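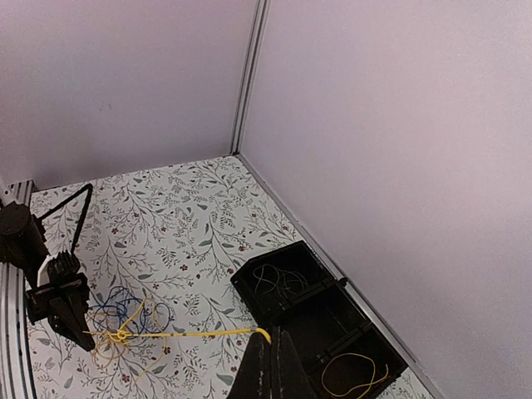
Figure 3. Loose cables on the patterned covering, with thin blue cable lying in overlapping loops.

3.2 Cables as household clutter

Of all the things people keep at home, cables turned out to be the most rewarding to study, and we had not expected that when we planned the work in January. We had set out to look at drawers in general: the batteries, the takeaway menus, the keys to doors long since replaced. But in household after household in Brernby the conversation drifted to the cables, and it stayed there (one participant talked about a single charging lead for most of a Sunday afternoon!).

The 40 households who took part brought us 300 cables between them. We asked only that they bring whatever they would call "the spare ones", in whatever state they normally kept them. Some arrived wound and tied. Many more arrived as a heap, and the heap is what interests us in this section.

A heap of cable is a lovely thing to look at closely. Thin cable in particular keeps a memory of how it has been stored, so that even when it is put down without any care it tends to fall into loops, one lying over the next. The blue cable in Figure 3 shows this well: the loops overlap and spread into a rough oval. Lindholm, in his earlier notes from the Rosen flats, called this shape a "nest", and we have kept the word. We use "knot" only where an end has passed through a loop and pulled tight, and we never decided between the two by eye alone. Each heap was worked through by hand before it was given a label.

The covering under the cables matters too. During the pilot at Sinero we used a plain dark cloth, and participants handled their things rather stiffly on it, as if at a shop counter. We changed to a white material with a print of thin stems, leaves and small dark red flowers, much closer to a kitchen tablecloth, and people relaxed at once. They pushed things about, made little piles, and told us far more.

Sorting followed the same simple order each time. The participant first pulled out anything they could name. They then separated what was left by thickness, and finally by colour. Colour came last in our instructions, but it was what people reached for first when they got stuck, and 7 of the households told us they bought coloured cable on purpose so that they could find it again. We had missed this completely in the pilot, and it is one of the findings we are most pleased with.

Untangling was scored by 2 raters working separately, using the Rakena scale with one change: we dropped the item on neatness. Aslak Lindholm argued that a nest can be perfectly easy to undo while looking dreadful, and the scores for the blue cables bear him out. Results for thicker leads are given in Section 3.3.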